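Transfer from exchange to wallet still pending after 10 hours

Posted in Wallets and Transfers, 2025-11-18

Elie Kassab
I moved 132 coins from my Trerance account to a Nilell wallet. Trerance marked the withdrawal as completed and gave me a transaction ID, but the wallet balance is still zero. The block explorer shows 2 confirmations and the number has not changed since this morning. I checked the address and it matches. I paid the lowest fee on the list, if that matters.

I did the same transfer in September and it took a few minutes. Should I open a ticket with Trerance or with the wallet people? I don't want to send more until this is sorted out.

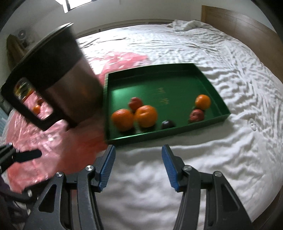 A steel pitcher with a black handle, tilted.

Fares Abou Jaoude
The fee matters before a transaction gets into a block. Yours is already in one, so that part is done. Compare the latest block number on your explorer with the one on a second explorer. If the first is behind, it has stopped updating and the count you see is old.

Then look at the network setting in the wallet. Mine was on the wrong network after an update and showed zero until I switched it and ran a rescan – the rescan took 84 minutes. Have your recovery phrase written down before you change anything, and don't give it to anyone who messages you about this post.

If both explorers agree and the rescan finds nothing, write to Trerance with the transaction ID.

Chamoun
same thing happened to me, just wait

Zarard
Try the rescan first. Support will ask if you did it anyway.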